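Masking the bin before you segment what's inside it

This is part 2 of the Tarninach bin-picking notes, and it's my favorite part! By now your head camera is streaming and Wurkodport is publishing point clouds. Next we teach the planner where the bin ends and the items begin.

Start with color. Open the Sosa mask panel, pick the blue of the bin wall, and set the hue tolerance to 17. Save the mask, then run the clustering node on whatever is left inside the rim.
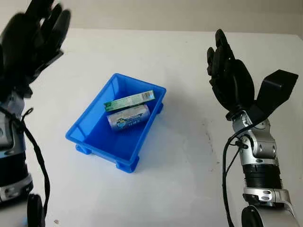
Green box and silver can touching in the blue bin, both hands open.

Touching items are the fun case. If they come back as one cluster, drop the voxel size to 3 mm and run it again. Shiny wrappers leave holes in the depth data, so turn on hole filling — it's off by default.

Now test the empty bin. The node should return zero clusters inside the rim and still list anything on the table as a separate obstacle.
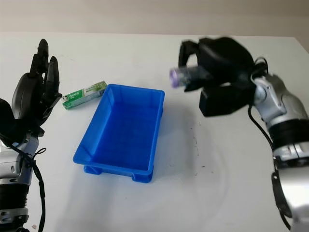
Empty tray, with the green and white box on the table beside it.

Clear plastic needs its own trick. Add held items to the planning scene as an attached cylinder, sized by hand, and don't wait for depth to find them.

Kendra Lemieux at Mudthorpe sent in the rim filter, and it's wonderful. Grab it from the tools folder before you start part 3.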